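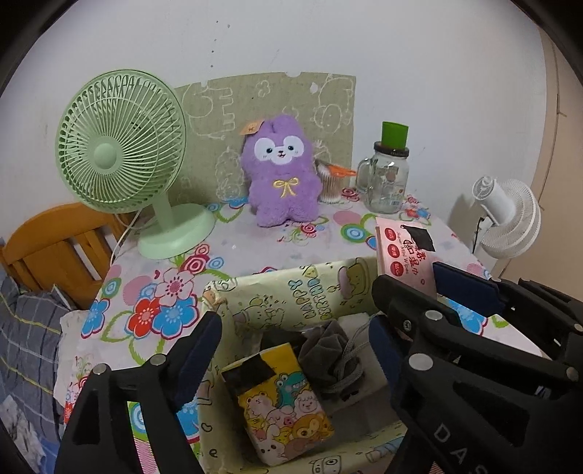 Istgate Building Social Group, minutes of the fall meeting
Held in the Hoàng Room, Tuesday, October 4, 2022, 6:30 in the evening

Minutes by me, Hằng Dương, again, because I was the one holding a pen. If I got your point wrong, catch me in the hallway and I'll fix it.

Ten of us came, which filled up the good chairs. Apologies from the fourth floor, who had a burst pipe and better things to do.

1. Last minutes
Read, or at least skimmed. One correction: the lost umbrella was green. Agreed.

2. The little table in the corner
We spent most of the evening on this one and I don't mind a bit, because I love that table! The big-flower tablecloth stays. There was a suggestion to swap it for something plain so spills get noticed sooner, and it got exactly one vote. I said I'd wash it once a month and somebody else can iron it if they care about ironing (I don't).

The mint-green fan stays on the left side. We went back and forth on whether it should be put away for the winter, and the feeling was that the room gets stuffy with the radiator going, so it's useful all year. The cord is to be tucked behind the table when the fan isn't running. The doodle board can keep leaning where it is until we agree on a hook, and we didn't agree on a hook.

The purple plush stays too, with its yellow bow. Is it a rabbit or an alpaca? Ten minutes went on this and I'm not writing it all down. Rabbit was slightly ahead when we moved on. The paper tag on the ear can stay or go, no strong feelings.

Please close the lid on the cotton swabs after you use them. Orange lid, it pushes down.

3. What goes in the Happy Birthday box
Everyone likes the box and everyone has been using it as a junk drawer, me included. So from now on it's for small things a person might need in a hurry: tissues, wipes, that kind of thing. The yellow tissues with the bears and the dinosaur on them are fine. The dark grey drawstring pouch is fine as long as it lies flat. No batteries, no receipts, no takeout menus, and no half-eaten candy (you know who you are, and so do the ants).

The wipes should go back in the box after use and not end up on top of the fridge.

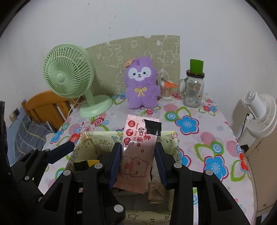 Page last changed: October 2022

We're sticking with the Super Mini Wipes, the pink ones with the sleepy cat. I did ask if people wanted a bigger pack for the room, and the answer was that a bigger pack wouldn't fit the box and would just dry out anyway. Fair enough. When a packet gets low, write it on the list by the door and I'll pick up more with the coffee.

4. Money
We have 649 dollars in the kitty. The Trendstead bill for the folding chairs is paid, finally. We agreed to put aside 30 dollars for table supplies through January and see how far that gets us. I'll keep the receipts in an envelope at my place.

5. Door code
Still 2221 for the supply closet on the printed list. Wait, no, that's the key number, the code is different and I'm not putting it in the minutes. Ask me.

6. Clesov
They came back about the windows and want to do them on a weekday morning. Two people said they could be in. I'll email to get a proper date and somebody has to move the table away from the wall the night before, fan unplugged first.

7. Anything else
Can we have a lamp? Maybe. Bring one if you have a spare and we'll look at it.
The kettle is slow but it works.
More mugs wanted, no chipped ones please.

Next meeting in January, same room, date to go up on the door. I'm bringing the almond cookies again since the plate came home empty!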